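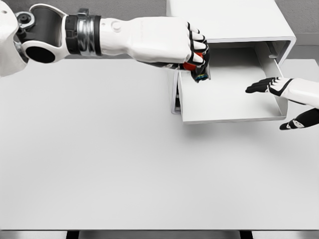
How close can a person stand while a two-armed robot is working?

Outside the taped line while the arms are powered, and at the line with one hand on the stop button while anybody is changing the task. If your own risk assessment says farther, go by your risk assessment. It has met your building and we haven't.

Print this page | E-mail this page

Skiltitz Bench Rules Kit

The Skiltitz kit is for shops and labs that have bought a humanoid or two-armed robot and would like a set of written rules before the first incident report. It covers bench work only: opening and closing drawers, picking up small parts, handing things from one side to the other. Walking robots need a different kit and a bigger room.

In the box:

- Rule book, 271 pages, wire bound so it lies flat. The index is good. We know because most people read only the index.
- 2 wall charts, one for operators and one for visitors. The visitor chart has fewer words and larger ones.
- Floor tape, yellow and black, some 100 feet.
- Sign-off cards for drawer tasks, grip tasks and handovers.
- License for the Darkex checklist app, one site.

The drawer chapter was rewritten for this edition by Uliana Kravets, and it is longer than you would expect a chapter on drawers to be. A drawer has a pinch point at each side and an edge along the front, and it moves. The rules in short:

Try every drawer task in simulation first, with the cabinet modeled at its true size and the drawer at full travel. Set a force limit for the pull and write it on the card. Give each hand its own job and its own keep-out zone — two hands sharing one drawer opening is where most plans get vague. Decide before the run what a hand does with the object it is holding if the program stops. "Drops it" is a permitted answer for a sponge.

Passing in simulation gets you a signature in the first box. There are more boxes.

The kit does not replace the law, your insurer or the robot maker's manual. Where the manual and our book disagree, follow the stricter one and write to us, politely if possible.

Fits: any bench robot with two arms and a working stop circuit. Owners of the older Rorkava bench should order the narrow tape, as the wide one covers the drain.

Refill cards are sold separately. The next printing is due in October.

Contact Maksymiv Supply | © Maksymiv Supply, all rights reserved | Back to top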